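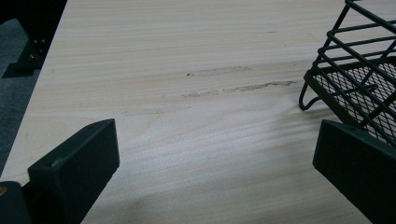
Re: Ralteck handheld gripper kit, anyone used it?
From: Madhu Gautam
July 24, 2021

> Hi all, we're thinking about the Ralteck handheld kit for our tabletop tasks.
> The listing says $958 with the spare fingers and I'd like to hear from
> somebody who has one before I put in for it. Is the grip any good on odd
> shapes? And is the Kodetti mount worth the extra?
>
> Estau

Hi Estau,

We've had ours since June, so I can give you the good and the bad. I paid the same $958, plus 40 for shipping, and it got here in a plain box with a manual that is mostly drawings. The software took me a whole evening (my own fault for skipping the page on drivers), and after that it was pretty smooth.

The fingers are the best part. They're thick square blocks, dark green going on black, and they open nice and wide, so you can get over bulky stuff without lining it up perfectly. Wire things are harder. We have a black wire basket on the pale wood table with fat coated rods, and if you come at a rod from the side the grip is great, but come straight down and you'll be chasing it. I'd practice that one before you record anything you want to keep!

The view from the camera takes in both fingertips with the table between them, and you can make out the grain in the wood and even the smudges on it. I was worried about glare on the fingers since our old pair was shiny as anything, but these are close to matte and I haven't had trouble under the overhead lights.

Now the gripes. The trigger is stiff. My hand gets tired well before the battery does, and my daughter, who helped out for a week, gave up on it and used both hands. Also the strap is too short if you wear long sleeves. Ralteck answered my email about the trigger in two days and sent a softer spring for free, which helped some.

As for the Kodetti mount, I'd skip it for now. It's 351 on top of the kit and all it gave me was a quicker way on and off the stand. If you plan on swapping between two kits all day, maybe. The Obura one fits too, but I only had it on loan and didn't get far with it.

We've done over 4000 grabs so far and the finger pads haven't come loose. I did tighten the two screws at the base once, so keep the little hex key somewhere you'll find it.

If you want to try ours before you order, write me off list. I can spare it most evenings next month, just bring your own laptop.

Madhu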